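Course project, second report. Submitted Saturday, August 30, 2025.

# Folding Clothes on the Bed: Does the Surface Matter?

## 1. Why we chose this topic

In our dormitory at Durnow there is no big table, so most students fold their laundry on the bed. My mother always told me that a bed is a bad place for folding. Our group wanted to check this with simple measurements.

## 2. Materials

We used T-shirts from three members of the group, all of them cotton. The shirts were washed in the Lekitz laundry room on the normal program and were dried on a line. For comparison we had a hard desk in the study room at Zomton Hall. The bed had a fitted mattress and a plain sheet.

## 3. Method

Each person folded shirts on the bed and on the desk. We used the same fold every time, so that the results can be compared:

- lay the shirt flat with the front side down
- bring both sides to the middle, with the sleeves turned back
- fold the bottom up to the collar

One session had a limit of 90 minutes. In total we made 70 folds for the report. A fold was marked "good" if the edges met with less than one finger of difference. We agreed on this rule in January, when we made the first small trial, and we did not change it later.

## 4. Results

The desk gave more good folds, but the difference was smaller than we expected. On the bed, the most mistakes came from the first step. The shirt was put down with creases inside, and the sheet also moved a little under the hands. When the person pulled the shirt wide before folding, the result became much better.

The sleeves were the second problem. If one sleeve is folded under or over the body of the shirt, it is easy to miss it, and then one side becomes thicker than the other.
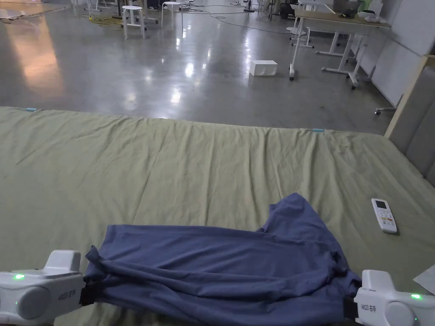 Kinoshita, after reading our draft, objected that the sheet should be made tight before every shirt, and that without this we are measuring the sheet and not the folding. We think this is a fair point. We smoothed the sheet only at the start of each session, and in the next stage we will do it before each fold.

## 5. Limits of the work

All shirts were of similar size. We did not test shirts with buttons or thick sweaters. Also, the bed is lower than the desk, and two of us became tired in the back, so the last folds of a session were perhaps less careful.

For the next report we want to use one sheet only, and to write down the time for each fold separately.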